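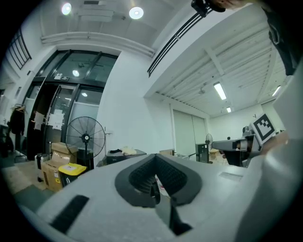

Home | News | People | Services | Contact

Krisztina Katona took charge of the lending service at Skemstead Library in September, after 11 years at the Trolcombe branch. The service holds 380 items, from sewing machines to carpet cleaners, and is open to any resident with a library card. Ms Katona considers its labelling overdue for review. "A plain black-and-white pattern on a white card is clear to a scanner," she said, "but a borrower still needs a name in words."

Loans reached 1,456 last year. Asked about charges, Ms Katona confirmed that they would remain unchanged. "People borrow a drill for one shelf. They should not have to pay as if they were builders."

The loan period will be extended to 3 weeks for garden tools. Returns may also be made at Pandside. "Residents there have asked for this for a long time," she said.

Recent items
Pandside reading room: new hours
Ngọc Tiêu joins the archive team
Trolcombe branch roof repairs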